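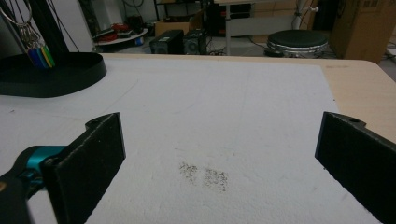

Section 4. Loading paper and running the first alignment

This section covers the first use of the Wavadow sheet-fed printer after unpacking and power connection (Section 3). Complete the steps in the order given. The printer will not accept jobs from the network until the alignment in 4.4 has been saved.

4.1 Paper requirements

The main tray accepts cut sheets from 60 to 200 g/m². Heavier stock must be fed one sheet at a time through the rear slot. Textured and cotton papers can be used in either path if they fall within the weight limit, but the paper type must be set by hand because the sensor reads them as plain paper.

Store paper flat, in its wrapper, in the same room as the printer. Paper brought in from a colder room should stay wrapped overnight.

Do not load the following:
Sheets with folded or torn corners
Sheets that have been printed on a laser printer
Perforated sheets with the perforation parallel to the feed direction
Labels with exposed adhesive

Note: Textured papers usually have a printing side. The maker's label on the package states which side it is. If the label is missing, print a test strip on both sides and compare the edges of the black text.

4.2 Loading the main tray

1. Pull the tray out until it stops. Lift the front edge and remove the tray completely.
2. Squeeze the release on the rear guide and slide the guide to the mark for your paper size.
3. Move the side guides outward as far as they will go.
4. Fan the stack along both short edges, then square it on a flat surface.
5. Place the stack in the tray with the printing side down. The stack must stay below the line molded into the left wall.
6. Bring the side guides in until they touch the paper. The paper should lie flat with no bow in the middle.
7. Slide the tray back in until it clicks.
8. On the control panel, select Tray, then Paper Type, and choose the matching entry. For papers not listed, select Custom 1 and see Section 7.

Caution: Do not push the tray in with the side guides unlocked. The pickup roller may be damaged.

4.3 Using the rear slot

1. Open the rear cover and raise the support. It locks at an angle of 45 degrees.
2. Set the slot guide to the width of the sheet.
3. Insert one sheet, printing side facing you, and lower it until it meets resistance.
4. Hold the sheet in place until the printer draws it in. Let go when the feed starts.
5. Press OK to confirm the size shown on the panel.

Note: If the sheet enters at an angle, press Cancel. The printer ejects the sheet through the front. Do not pull it back out of the slot.

4.4 Alignment

Use plain white letter-size paper for this procedure. Alignment values measured on textured paper are not reliable.

1. Load at least 5 sheets in the main tray.
2. Select Setup, then Maintenance, then Align Heads.
3. Press Start. The printer produces two pages marked A and B.
4. On page A, find the block in each row with the fewest visible lines. Enter its number on the panel.
5. Repeat for page B.
6. Select Save. A confirmation page is printed.

If no block in a row is clearly better than the others, enter the center value and run the procedure again. If the second result is the same, clean the heads as described in Section 8.2 before continuing.

The alignment should be repeated after a head is replaced, after the printer has been moved, and after every 1,000 pages.

4.5 Installing the Comix driver

The Comix driver is required for borderless printing and for custom paper types. Basic printing works without it.

1. Connect the computer and the printer to the same network.
2. Open the installer and accept the license terms.
3. Select the printer from the list. If it does not appear, choose Add by Address and type the address shown under Setup, then Network.
4. Restart the computer when prompted.

Note: Driver versions issued before October do not contain the rear slot settings. Remove any earlier version before installing.

Caution: Do not turn off the printer while the panel shows Updating. If power is lost during an update, follow the recovery steps in Section 9.

Section 4 revised Mar 10, 2024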